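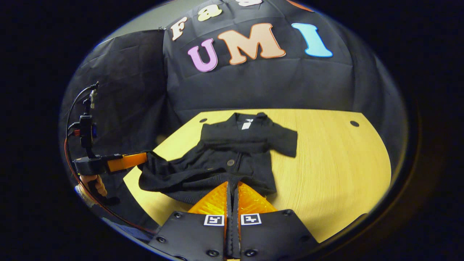 Chapter 2
Folding and Storing Knitted Clothes

A knitted garment behaves differently from a woven one. A cotton shirt has a firm cloth and it keeps a crease well. Knitted cloth is made of loops, and the loops move when we pull them. For this reason a jumper or a cardigan should be laid on a table before it is folded, and both sleeves should be straightened before the body is touched.

In this chapter we will study the work surface, the laying out of the garment, and three common folds. Shelf storage is treated at the end, together with moths and moisture.

2.1 The work surface

Choose a table that is wider than the garment with its sleeves open. If the table is narrow, a sleeve hangs over the edge and its weight slowly pulls the shoulder out of line. Wood is suitable when it is smooth. Run your palm over it first, as a rough spot can catch a loop and make a long pulled thread. A dark garment also collects lint of every colour, so wipe the surface before you begin.

2.2 Laying out

Place the collar at the far side of the table and the hem near to you. The label inside the collar helps you to find the centre of the back. Smooth the body from the middle to the sides with flat hands. Then take each sleeve by the cuff and bring it out to the side - do not lift it by a single finger, and do not shake it.

Buttons need some attention. A heavy button lying under a fold will leave a round mark in the knit after some weeks on the shelf.

When Anil Acharya taught this lesson to new staff at the Nistavico laundry, he asked them to practise with one old cardigan weighing 500 grams until their folds were even. Most of them needed a full morning. Students should expect the same.

Key words: hem, cuff, loop, pulled thread, lint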